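orkberg-small-things

README / data card, one file for now, will split later
last touched 9/27/25

What it is

Clips from the two hand-held grippers, small objects only. Jewelry, buttons, keys, pill cutter, that kind of stuff. Recorded at home, bedroom and kitchen mostly, a few on the bench at the Trendthorpe shop when the bench was free. Goal is a home-built arm that can sort a junk drawer. Arm isn't finished. Data came first, because the grippers were done and the arm wasn't.

What's in it

1,250 clips, 12 tasks, 3 locations
one folder per task, one text file per folder with the prompt we read out loud
left and right gripper opening saved as separate columns, don't mix them up (I did, see Known problems)
no audio
no faces. If you find one tell me and I'll pull the clip

Not in it: failed grasps from before the pad change. Still on the old drive. Might add in October if anyone wants negatives.

Hardware notes

Two grippers, left and right hand. Linkage type so the fingers stay parallel as they close. Check the rivets before a session, if one gets sloppy the tips stop meeting and small stuff just rolls out.

Pads get swapped every 190 clips. Wipe them in between, skin oil from handling is enough to make thin metal slip. Log the swap in pads.txt with the clip number. Please.

Logger board lives in the Birkett box (the printed enclosure, files under /birkett). Lid is tight. Don't pry it with the screwdriver, press both sides. Cable out the back, strain relief is a zip tie, sorry.

Calibration

1. power on, wait for the light
2. close both grippers all the way, hold, press the button
3. open all the way, hold, press again
4. run clotimum check before recording anything

Clotimum is just our script for lining up the timestamps. If it prints DRIFT restart the logger, not the laptop. If it prints DRIFT twice go have lunch.

Labels

Start and end of grasp, object name, hand. Soon-im Maeng did the first pass and I did the second. Where we disagreed her label stays. Object names are kitchen-table names, "chain" could be a necklace or a bracelet, we didnt measure anything.

Known problems

left/right columns flipped in the first batch of task 4, fixed in the files but the old plots are still wrong
shiny things confuse the opening estimate, numbers near full close are junk
soft surfaces. Bed clips have the box shifting when you push down, table clips don't. Filter by location if that matters to you
task 9 prompt has a typo, leaving it since its what was read out

License: use it, don't sell it, say where you got it. Issues to the tracker, not by text message.

Task 7, jewelry out of a box, is the slow one and the one I'd train on last. Thin stuff needs the very tips of the pads, and both hands ready so the second gripper can take over. Set up the way we run it on the bed: open cardboard box, silver ring pinched upright between the blue pads, chain left in a heap with the bead bracelet next to it. Don't untangle the chain first. Prompt is "ring only". Label ends when the ring is let go, not when it clears the box.
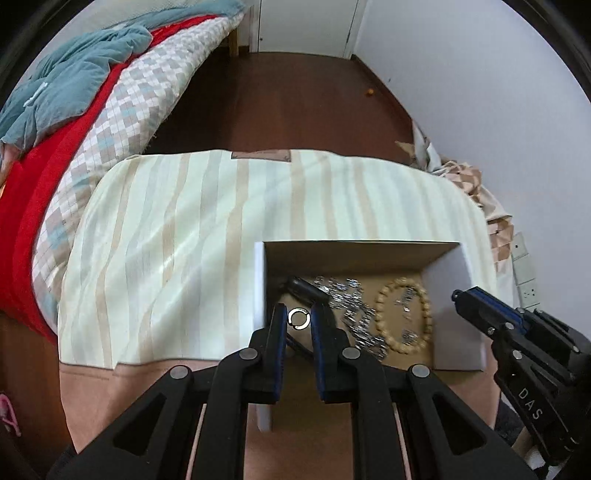
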